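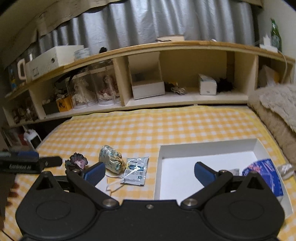 Two-finger gripper won't open all the way after a pad change

Posted by Hiba Daher, April 10, 2021
Category: Grippers and hand tools

I have a pair of hand-held Vanska grippers that I use for recording packing tasks, mostly light things like sachets and small cloth pouches going into a tray. Last week I replaced the finger pads on the right one. Since then it closes fine, but when I let go of the trigger it stops short of fully open. I measured 50 mm between the pads and the left one gives me 63, so I'm losing 13 mm.

It also sticks sometimes. Twice it stayed shut on a foil packet and I had to pull the fingers apart by hand. The recording software doesn't give an error, it just logs the width as fully open when it isn't. That means my last 14 recordings are probably no good.

What I tried so far:
Cleaned the pads with a dry cloth.
Restarted the software and ran the width calibration again.
Loosened the pad screws a quarter turn. No change.

Is this the spring, or did I do something wrong with the pads? I would like to avoid sending it in.

Hongmei Jiang

Don't run the calibration again until the mechanical part is fixed. Calibration takes whatever position the fingers stop at and calls that open. That explains the wrong number in your log.

I would look at the pivot pins before the spring. When you change pads it is easy to push sideways on the finger while you turn the screw, and that can bind the linkage. Do it in this order:

Unplug the cable and take your other hand away from the fingers. If it is stuck and lets go suddenly it will pinch.
Take both pads off.
Pull the trigger slowly and release it. Watch whether both arms move together.
If one arm lags, back off the pivot screw on that side a little and try again.
If both arms open fully with no pads on, the pads are the trouble. Check that the back of each one sits flat and the screws aren't too long. A long screw can come through and rub on the arm.

Once it opens by itself ten times in a row, calibrate and compare with a ruler.

Traian Grecu

had this on mine, it was the spring. Toltora sells them in packs. just replace it

Horațiu Ursu

I'd check the screws first like Hongmei says. The replacement pads I bought came with screws 2 mm longer than the old ones and I got the same sticking. I put the old screws back in and it was fine.

On the 14 recordings, if you have video of the fingers you may be able to correct the width by hand. I did that for one batch and it took most of a day. For short tasks it's faster to record them over.

Hiba Daher

It was the screws. The new ones are longer and there was a scratch on the inside of one arm. With the old screws it opens to 63 mm again. I'm recording the 14 over.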